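5 février 2020

Sixième jour avec le kit de Biltance. Je note tout avant d'oublier, parce que le rapport pour Ondis est à rendre et que mes feuilles volantes ne me servent à rien.

Le kit lui-même d'abord. Une paire de gants, deux cubes à monter dessus, les câbles, un boîtier et une licence logicielle d'un an. Biltance le propose à 475 euros par mois en location. Kellwood fait payer moins cher, mais sans les cubes, et leur logiciel ne sort pas les poignets dans le même repère que les doigts. J'avais passé une semaine dessus en juin et je n'ai pas envie de recommencer.

Arrivé tôt. Calibration ratée deux fois, bonne à la troisième. La notice demande de garder les mains à plat, doigts écartés, puis de fermer le poing lentement. Elle ne dit pas combien de temps. J'ai fini par compter jusqu'à dix dans ma tête et ça passe. À signaler dans le rapport, une phrase suffira.

Le matin, uniquement du rigide : boîtes, gobelets, un couvercle à visser. Rien à redire, les doigts suivent bien, le pouce est un peu en retard quand il passe sous la paume. L'après-midi, le textile. C'est pour cela qu'Ondis veut le kit, ils comptent apprendre à leur robot à plier du linge à partir de gestes humains, donc c'est là-dessus que je dois être sévère.

Bilan de la journée : 374 séquences enregistrées, 52 à jeter. Presque toutes les mauvaises viennent du textile. Quand les mains se rapprochent pour rabattre une manche, un cube passe devant l'autre et le logiciel perd le poignet caché. Il le retrouve ensuite, mais avec un saut, et il faut couper. J'ai essayé de travailler les coudes plus écartés. Cela réduit les pertes et cela fatigue les épaules. Je ne plie pas comme ça chez moi, et je me demande ce que vaut un geste appris de cette façon.
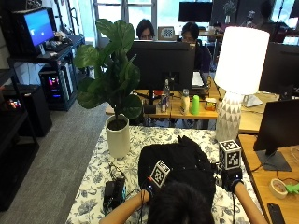
Le noir sur noir n'aide pas non plus. À la relecture, j'ai du mal à dire où finit le gant et où commence le tissu, et je suppose que le logiciel d'Ondis aura le même problème. Demain je prends du linge clair et je refais la même série, dans le même ordre.

Côté confort, c'est correct. Les gants serrent un peu à la base des doigts, les fils tirent quand je tends le bras loin devant. Au bout d'une heure j'ai les mains moites et je fais une pause. Le poids des cubes, on l'oublie assez vite - sauf en fin de journée.

Écrit à l'assistance de Biltance pour le saut du poignet. Réponse reçue avant le soir, polie : une mise à jour est prévue, sans date. J'ai demandé si un troisième cube était possible. Pas de réponse là-dessus.

Relu aussi l'offre de Ahn, qui fait la même chose sans gants, avec des caméras seules. Pas de matériel à porter, mais il faut leur envoyer les enregistrements et attendre le traitement. Pour du tissu je n'y crois pas trop. Je leur demanderai quand même un essai, Ondis voudra une comparaison.

Pour l'instant mon avis serait : oui pour les objets durs, à revoir pour le linge. Sauvegarde lancée avant de partir. Penser à rapporter deux chemises claires et une serviette.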